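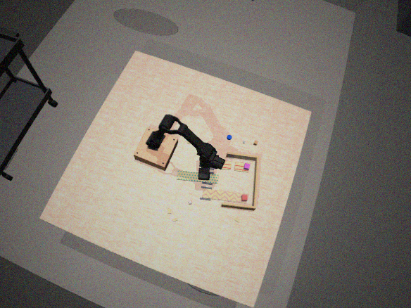

Planning for the Second Arm: What to Budget Before You Buy

The first request that reaches us each August is for a robot arm, and the request usually has one line on it. The arm has a price, the price goes in the box, and the form comes to the equipment desk. By the following spring we have paid for a good many things that were never on the form.

This item goes through what we now ask groups to write down before they send in a request. It applies to small tabletop arms of the kind used for pick-and-place and sorting work. Larger machines go through facilities and have a separate process.

Start with the task

Write the task in two or three sentences before looking at any catalog. Say what gets picked up, how big it is, where it starts and where it has to end up. "General manipulation research" does not help us choose between two arms. "Move small cubes and balls from an open tabletop into a shallow tray" does. It tells us the payload is small, the reach is modest and the gripper matters more than the motors.

Most of the groups that wrote to us last year were planning this sort of work. Several of them asked for arms with twice the reach they needed, and the longer arms cost more, take up more room and are less steady at full stretch.

Run the simulation first

We will now pay for simulation time before hardware, and we prefer to see some results from it attached to the request. The Erkix software license covers 13 seats and there are still seats open. A rendered table, a modeled arm and a few colored blocks will answer a lot of questions about reach, mounting position and where to put the tray.

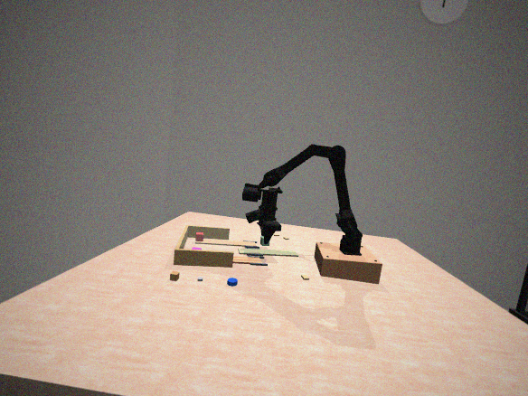

Simulated sorting task, with the arm on its wooden block and the tray to the left of the gripper.

Things to check while you are still in simulation:

Can the gripper get to every part of the table you plan to use, including the far side of any tray or frame?
Does the wrist run into the walls of the tray on the way down?
How close to the base can the arm work before it has to fold up?
Where does the arm's own shadow fall if you have one strong light?

The last question gets skipped most often. If you plan to use a vision system, shadows and lighting belong in the budget. Two groups had to buy extra lamps after the arm was installed, and one had to move its table to the other end of the room.

Flat parts also deserve a few trial runs. A gripper that does well with a cube may do poorly with a thin strip lying on the table. If your task has both, say so in the request, and allow for a second set of fingers.

What goes on the form

The arm is one line. Please include these as well.

Mounting. A base block or plate, the screws for it and a table that does not wobble. We allow $200 for the block and hardware. If your group already has a suitable table, give us its dimensions.

Gripper and spares. Flutis sells fingers in pairs and they wear out. Plan on $60 a pair and order more than one. The lead time on replacements was long last year, and a group with no spares simply stops.

Computer. The desktop that came with the last project may be enough for control, but training usually is not going to run on it. Ask for time on the shared machines before asking for a new one.

Stand or cart. Controllers, power supplies and cables need to go somewhere other than the work surface. A plain metal cart is fine.

Service. The Katiyar service plan is $800 a year for each arm. We used to leave it off the first year because the arm was under warranty, but the warranty does not cover the gripper or a damaged cable. It should be on the form from the start.

Objects. Blocks, balls, trays and strips are cheap, and they still need a line. Buy duplicates from the same batch if color matters to your work.

Staff time. Setting up a new arm has taken longer than people expect — in every case so far. Put down the hours honestly, including the time for safety training.

Buying used

We have been offered used arms through Wonasum and will consider them. Ask for the service record and the controller software version. A used arm with a controller that can no longer be updated is not a saving, and we will turn down requests for them.

Sharing

Groups with similar tasks should talk to each other before sending in separate requests. Two groups that both sort small parts on a table can often use the same arm at different hours, with their own trays and objects kept on separate shelves. A shared request needs one named contact and a simple calendar. Shared requests are read first.

Send drafts to Qiuyue Fang at the equipment desk. A rough draft is fine, and she would like to see the task description early, even if the prices are still blank. Quotes should be no more than 60 days old when the final form comes in.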